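Home | Forums | Software Help | Sync and Backup | Log in

Recipe cards duplicating after every sync (SOLVED, sort of)

Posted by Jade Kowalchuk, December 18, 2018
64 comments | 3 shares

Okay, I'm putting this all in one place because my ticket with Gaber support has gotten so long that I can't find anything in it anymore, and maybe it'll save one of you a weekend.

I keep all my recipes in Hasten (desktop version, plus the app on my phone and my old tablet). I had 1,179 of them, which I know is ridiculous, but a lot came from my aunt's binder and I typed those in by hand. Last week I opened the desktop one and it said 1,686. I had not gone on a typing spree! There were two of the lemon bars, two of the split pea soup, and for some reason four of the same cornbread.

First thing I did was delete a bunch of the extras by hand on the desktop. Don't do this. I hit sync, went to make dinner, and when I came back they were all there again, plus a couple of new ones with "(conflict)" stuck on the end of the title.

So I wrote in. Manon Marchand at Gaber got my ticket and was really nice about it. She had me try:

- sign out and back in on all three devices (no change)
- clear the cache on the phone (no change, and I lost my grocery list, thanks)
- turn off "merge similar" in settings (stopped the cornbread from multiplying, but the old copies stayed)
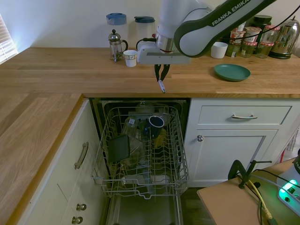
After that she asked for the sync log, and it took me forever to find it. It's under Help, then Diagnostics, then you have to scroll way down past the printer stuff. I sent it over and she passed it along to Ilham Harahap, who wrote back the next morning and said the tablet was the problem. It was still on the old version, and the old version gives every card a new ID whenever you edit the photo or the tags. I'd been fixing tags on the tablet in bed every night for a month. Oops.

What got it working:

1. Turned off sync everywhere.
2. Uninstalled the app from the tablet completely.
3. On the desktop, restored the backup from before the mess (File, Restore, pick the date).
4. Turned sync back on for the desktop ONLY and picked "replace what's online."
5. Waited for the green check mark, then did the phone.
6. Put the new version on the tablet last.

Count is back to normal on all of them and I've edited tags on the tablet twice since then with no new copies. I did lose the handful of recipes I'd added after the backup, so if you have new ones, print them or paste them somewhere before step 3. I had to beg my neighbor for her pierogi dough again.

One thing still isn't fixed: the cards that had "(conflict)" in the title show up in search on my phone, but tapping them opens a blank page. Ilham has that open as a separate ticket and I'll post when I hear back.

Reply | Report | Next topic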